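**Mesh pencil cups – small stuff always ends up at the bottom**

**dkelso_53**

I've been trying to get my desk down to what I use in a normal day. White top, no drawers, so everything has to sit out or go somewhere else in the room. What I can't get right is the pencil cup. Pens are fine. It's the little things I drop in with them – clips, lead refills, an eraser, the short screwdriver for my glasses – that sink to the bottom, and then I have to dump the whole cup out to get one of them.

Is there a better container for this, or do I just need to stop putting small things in it? I would like to keep it to one cup and one basket if I can. The desk is 54 inches wide but only 19 deep, so a big organizer tray is out.

**marlowe**

Stop putting small things in it. A cup is for things taller than the cup.

**TinaRaeP**

I don't agree with that as a rule. I cut a piece of sponge to fit the bottom of mine and stood it on end so the cup is only half as deep. The short things stick out the top and I can reach them. Been doing it since August and haven't dumped it once.

**Wolfram Wendt**

Sponge holds dust and graphite. With mesh you at least get most of that falling through, and then you are blocking it. I had a Görtz cup with a solid bottom for years and the inside was gray no matter what I did. Went to mesh and now I wipe the table under it on Monday and that's all.

**TinaRaeP**

You can wash a sponge.

**Wolfram Wendt**

You can. Will you?

**marlowe**

The dust falling through onto a white desk is not a selling point to me. Put a coaster under it.

**dkelso_53**

I don't get much graphite, it's mostly pens and a ruler, so I'm not worried about that part. I might try the sponge.

Other half of the question is the basket. It's plastic with holes in the sides and it has turned into the place where mail goes. I'm thinking of moving it to the shelf so it's not within reach.
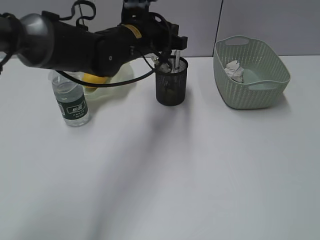
My other problem is drinks and snacks. I bring a water bottle to the desk every morning and usually fruit or something in a bag, and by lunch that side of the desk is gone. I know the answer is to eat in the kitchen but I take calls through lunch most days. So assume the water and the snack are staying and tell me where to put them.

**pfennig40**

Water goes on the side you don't write with, as far back as you can comfortably reach. If you're right-handed that's back left. Cup in the middle at the back, basket on the right. Then the front of the desk stays open for work and you aren't reaching across a bottle to get a pen.

I would leave the basket on the desk, by the way. If you move it to the shelf the mail will just go on the desk.

**marlowe**

Disagree on the basket. If it's on the desk it gets filled. Mine went on a hook by the door and the mail gets sorted when I walk in.

**pfennig40**

That works if you have a door near where you come in. Mine is two floors up from the mailbox and I'd have it in my hand until I got to the desk regardless.

**TinaRaeP**

For the snack, get it out of the bag. A bag takes up three times the room of what's in it and it slides. I keep a small bowl on the desk and whatever I brought goes in that. The bag gets folded and goes under the bowl for tomorrow.

**Wolfram Wendt**

A bowl is one more item on the desk. He said one cup and one basket. Put the fruit in the basket and the mail somewhere else. A basket with holes is a better place for fruit than for envelopes anyway.

**TinaRaeP**

That I can agree with.

**osk_r**

Coming at this from the other end, I'd get a shorter cup. I bought a Zosix one at the office store in Ukusbridge that is only as tall as my hand is wide. Pens lean a bit but they don't fall out, and I can get two fingers to the bottom. Cost less than lunch. The tall ones look tidier and that is the only thing they do better.

A long ruler will tip it, though. I keep mine flat behind the monitor.

**dkelso_53**

Does it tip with just pens? I have a couple of heavy metal ones.

**osk_r**

Not so far. I put the heavy ones on opposite sides. If you load them all against one edge it will go over when you bump the desk.

**marlowe**

Or put the small things in a mint tin and keep whatever cup you have. I don't see why this needs a purchase.

**hollis_b**

I second the tin. I used a Bravov organizer with nine little compartments before that and gave it away. Each compartment was the wrong size for something, and crumbs got in the corners. The tin has clips and lead in it and that's enough. It sits next to the cup and I can put it in a bag if I'm working somewhere else.

**dkelso_53**

Okay, here is what I'm doing for now:

- tin for the clips, refills and eraser
- pens, ruler and the screwdriver stay in the cup, no sponge yet
- bottle at the back left
- fruit in the basket, mail to a hook if I can find a spot for one

I'll leave it like that for a couple of weeks and post how the mail part goes. I expect that to be the one that fails.

**pfennig40**

It will be the mail. Keep the basket where you can see it.

**Wolfram Wendt**

Wash the fruit before it goes in, or you will be wiping the basket too.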